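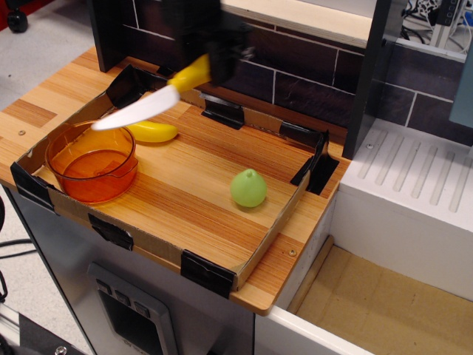
Toy kitchen

A toy kitchen, also called a play kitchen, is a piece of children's furniture made to resemble a domestic kitchen at reduced scale. It usually combines a counter, a cooking surface and one or more cabinets in a single unit, and is used with small pots, utensils and imitation food. Toy kitchens are found in homes, nursery schools, libraries and waiting areas.

History

Miniature kitchens were kept in European households long before they were thought of as playthings for young children. Early examples were closed boxes with fixed shelves and metal vessels, meant to be looked at or used at a table. The floor-standing kitchen, at which a child can stand and work, became common in the twentieth century with the growth of nursery education.

In her study of classroom furniture, Léonie Lebrun divides the floor-standing type into two groups. The first, which she names the Lecomte pattern after an early workshop, has a solid counter with separate accessories. The second, the Turndale pattern, has molded fittings that cannot be removed. Most later kitchens borrow from both. The Mostero collection of play furniture holds 404 pieces, of which 40 are complete kitchens with their original accessories.

Construction

The counter is the main working surface. It may be solid wood, board or plastic, and a wood-grain finish is common. On many models the counter is fixed to the base with screws driven from above, and the heads remain visible after assembly. The height varies with the intended age group.

Behind the counter there is often an upright panel finished to look like tile, with a shelf over it. The stovetop may be part of the counter or a separate unit at a different level. Cabinet fronts carry imitation controls such as knobs, buttons and dark display panels. In simpler models these are printed or fixed in place. In others they turn, press or make a sound.

Accessories

Pots and pans are made of metal, wood or plastic. Translucent plastic is used for some lighter sets, and a small pouring spout is a frequent detail. Toy knives have a blunt blade, often white, and a handle in a bright color. They may be sold with food that separates into halves, or as part of a general set of utensils.

Imitation fruit is among the most common kinds of play food. Bananas are nearly always included, as their shape and color are easily recognized by young children. Round and pear-shaped green fruits are also usual, with the stem molded as part of the piece. The Tondell catalog of play food, arranged by material and shape, lists 3,000 separate items - 900 of them fruit.

Storage and trays

Loose accessories are commonly kept in bins, in the cabinet below the counter, or in a tray on the counter itself. A shallow tray keeps round items from rolling off and marks out a place for preparing food. Trays sold with toy kitchens are usually plastic or wood. Homemade ones are often cut from cardboard, with low walls and taped corners. Where the tray has no base of its own, the counter serves as its floor.
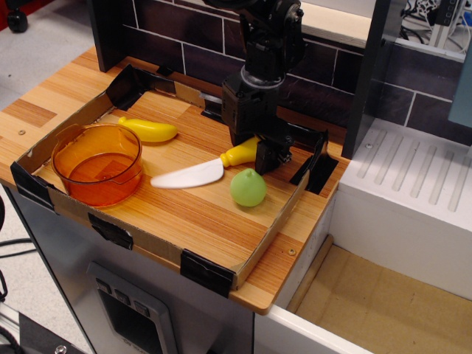 Cardboard tray with taped corners on a toy kitchen counter, holding a pot, a banana, a knife and a piece of green fruit.

Cardboard trays wear first at the corners, where the walls are pulled apart in handling. They can be repaired with further tape or replaced at little cost.

Care

Plastic accessories are washed in warm water with mild soap and dried before storage. Wooden counters are wiped with a damp cloth and should not be soaked. Cardboard parts are kept dry and discarded when soiled. In group settings, screws and hinges are checked at regular intervals, and cracked pieces are removed from use.

See also

Dollhouse
Play food
Pretend play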